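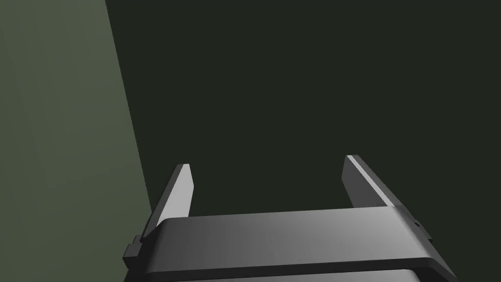
Unidade curricular de Robótica Móvel e Manipulação
Projeto de grupo – Guia da segunda fase: preensão em ambiente simulado
Docente responsável: Thandeka Steyn
Apoio laboratorial: Sizwe Khumalo

1. Objetivo
Na segunda fase do projeto, cada grupo desenvolve e avalia um controlador de preensão para uma garra de dedos paralelos. Todo o trabalho decorre no simulador Culla. A passagem ao manipulador real fica reservada à terceira fase e depende da aprovação do relatório intermédio.

2. Configuração inicial
Cada ensaio começa com a garra totalmente aberta e sem objeto entre os dedos. A vista de referência é a da câmara solidária com o punho, colocada atrás da garra. Nesta vista, os dois dedos não têm a mesma dimensão aparente: o direito surge um pouco maior por estar mais próximo do ponto de observação. Os grupos que estimem a abertura a partir da imagem devem ter em conta este efeito.

3. Ensaios
O conjunto de teste compreende 17 objetos. Para cada um realizam-se seis tentativas, com posição inicial aleatória. O treino está limitado a 3000 episódios por grupo – os episódios interrompidos por colisão também contam. Não é permitido alterar o modelo geométrico dos dedos nem os coeficientes de atrito.

4. Entrega
O relatório, o código e os registos dos ensaios são submetidos até 2020-02-10. O relatório deve indicar a versão do simulador e a semente utilizada em cada série.

5. Esclarecimentos
As dúvidas sobre o simulador são dirigidas a Sizwe Khumalo. As questões relativas à avaliação são tratadas por Zainab Nwankwo, no horário de atendimento.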